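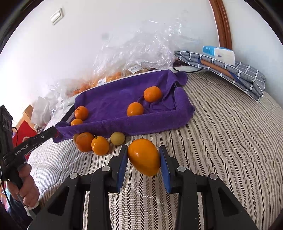
Hazem Chraibi wrote:
> Did anyone from the list make it to the Drornel open day in Hovport? I had a seat on the early train and then my kid came down with a fever, so I missed the whole thing. Mostly I want to know about the hand-held gripper session. I've been on the fence for a year. Every time I read about collecting demonstrations by hand I think, fine, but a person squeezing a trigger feels the fruit and the robot won't, so what are you teaching it? We do all our recording by driving the real arm and it is slow, but at least I believe the data. Also, did they let people try it, or was it the usual rope and a guy with a microphone?
>
> And was there any news on the Bakell arm? They promised it for last year's open day too.

Hazem, sorry about the kid, hope the fever is gone. I went, I stayed until they started stacking the chairs, and I've been boring my family with it ever since.

No rope! They took us in groups of 14 and if you wanted a turn you got a turn. The hand-held session was upstairs in the Bouzid house, the one they've fitted out as rooms to record in, and the task was fruit. You hold a gripper in each hand, you pick up oranges, and you put them in a tray lined with a purple towel. I did it twice and then went to the back of the line and did it again.

My first try was terrible. I came down too fast, pinched the orange above its middle, and it squirted out of the fingers and rolled away across the bedspread. The woman running the session (I never got her last name, everybody called her Inge) just said "keep recording" and had me chase it. They like the recoveries. If you only ever hand over clean grabs, the policy has no idea what to do the first time something slips, and with round fruit something slips all the time.

Second try I went slower and let the blue pads close on the sides, at the widest part, and it felt completely different. The pads have just enough grip that you can ease off the squeeze and the fruit stays put. There were several shapes to work with, too, some properly round, some more of an oval. The oval ones are harder than they look. Take one across the short side and it's easy, but if you close on the long ends it wants to turn. I kept rotating my wrist to get the angle and Inge pointed out that our arm back home might not have that much wrist. She has people practice with their elbow close to the body for exactly that.

On your question about feel, I asked her almost word for word what you wrote. Her answer was that yes, your hand knows more than the recording does, and the way around it is to be strict with yourself. Don't use anything you can only feel. If you can't tell by looking that the fruit is held, don't lift yet. She had me do one with a pause before every lift and I could see what she meant when they played it back – you can tell from the view over the fingers alone whether the pads are seated. I came away more convinced than I expected. I'd still like to see numbers on soft fruit, and so would you, I bet. Somebody in my group asked about ripe peaches and got a laugh and no answer.

The towel turned out to be a whole conversation. A bare tray lets the oranges roll into each other and then you're training on bowling. With the towel they stop close to where you set them down. The trouble is that the folds move a little every time, and somebody asked whether that wrecks the consistency. Inge said they leave the folds alone on purpose and only straighten the cloth if it has come up over the fruit. I liked that. We flatten everything between runs in our lab and I'm starting to think we've been making life too easy for our model and too hard for ourselves.

They put the totals for the fruit task up on a sheet by the door. 1,744 recordings so far, 163 thrown out. I asked what gets one thrown out and it was mostly dull stuff: the operator's other hand blocking the view, tracking lost on a quick turn, someone starting before the recording did. Dropped fruit isn't on the list at all.

Using both hands was the part I didn't see coming. I figured the second gripper would just double the speed. What you end up doing, without anyone telling you, is parking one tip on the edge of the towel to keep it from creeping while the other hand places the fruit. Half our group did it. I have never once thought to do that when driving two arms from a console, and I've been doing that a long time. Things like that are worth the train fare by themselves.

Now the Bakell arm. It was there, it was powered up, and it moved! Downstairs, in the old dining room, behind a low screen. They ran a policy trained on the hand-held fruit recordings and I watched six picks. Four went straight into the tray. One needed a second grab, and it made that second grab on its own, which got real applause. The last one it nudged off the table, and one of the Drornel people caught it in midair and got more applause than the robot did. It's slow, slower than a person by a lot, and they didn't pretend otherwise. They're saying May for the first outside loans. I know, I know. I put our name down anyway.

A few practical things for anyone going to the next one. The Bouzid house is a fifteen-minute walk uphill from Hovport station and the sign is on the wrong side of the street. Upstairs gets warm with a full group in it. If you have long sleeves, roll them up before your turn, mine got into two of my recordings. And ask for the playback, they'll do it if you ask but they don't offer.

Hazem, if you want to try this without waiting for May, I have a bag of oranges, two towels and a pair of grippers I can borrow until the end of the month. Come over and drop some fruit. I'd really like to record the same task your way and the hand-held way on one afternoon and put them side by side for the list.

Does anyone have a good way of mounting the tracking so a fast wrist turn doesn't lose it? I forgot to ask and it's been bugging me the whole way home.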